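Home | Posts | Reviews | High Scores | About

Restia, ten years on the same cartridge

Sep 2, 2018

I finished Restia again last night, for the second time on one credit, and I want to write down what I think of it while my hands still remember the last stage.

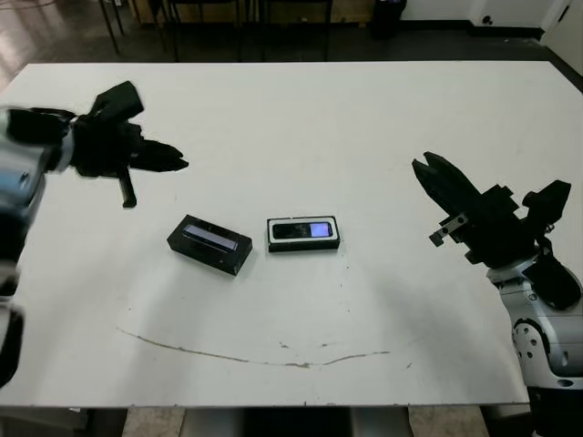 It is a side-scrolling shooter from Dririco, a small studio that made this and a puzzle game and then closed. You fly a ship called the Thaler through 5 stages. There is a story in the manual about a mining colony, but the game never brings it up, and the ending is a still picture of a planet and the staff list.

The weapon system is the reason to play. You have a forward shot and a tether. The tether grabs small enemies and holds them under the ship, where they soak up bullets until they break. If you let go before they break, they fly forward and do a lot of damage. Most of the score comes from releasing a held enemy into a bigger one at close range. The multiplier goes up by one each time and drops to zero if a held enemy breaks, so the whole game is about knowing when to let go.

Stage 1 teaches this well. The first wave is all grabbable drones and then one gunship that takes forever with the regular shot. I remember shooting at that gunship for weeks as a teenager before I tried throwing something at it.

Stage 2 is the weak one. It's a long cave with walls that close in, and the drones come so slowly that your multiplier just sits there. The music is good. I usually stretch my fingers.

Stage 3 is the best thing Dririco ever did. You go along the outside of a freighter, over the top, around the nose and back along the bottom, and the gun turrets you left alive on the way out shoot at you on the way back. You can clear them all early and have a safe return trip, or leave them and throw drones into them later at a higher multiplier. I leave the rear four and kill the rest.

I have fewer notes on stage 4. It has the fast section with the doors. Stay low for the first three, then go to the middle – the last door opens from the center. The boss has a safe spot just behind its left fin, but it only works if you aren't holding anything.

The final stage is hard in a way I don't like much. Bullets are the same orange as the explosions, and in the second half there are a lot of explosions. On my old TV I lost track of them all the time. A new monitor helped some. The last boss has three forms, and the third one is easier than the second.

About versions. The original cartridge slows down when there's too much going on, and most of us learned the game with that slowdown. The Tradeck port runs at full speed all the time, so stage 5 is a lot harder there. It also swaps the sound effects, and the tether makes a thin little click that I never got used to. It does have a practice mode, which the cartridge doesn't, and I used it to learn the doors. If you only want to try the game, the port is fine.

My score this time was 642 thousand, up from 393 thousand on my first clear. I dropped the multiplier twice on the freighter, so there's more in it. I'll probably leave it alone for a month and then try for a clear without bombs.

Comments

shmupdad says:
The safe spot works while holding a drone if you're on the port. Different hitbox, I think.

lowtide says:
I like stage 2! The cave music is the only track I still hum. Agree about the orange bullets though.

quarterbin says:
Do you play with autofire? I can't do the last boss without it, my thumb gives out on the second form.

Blog author replies:
No autofire on the cartridge, but I did use it for practice on the port. Try holding one drone through the whole second form and tapping only when the core is open.

Older post | Newer post | Back to top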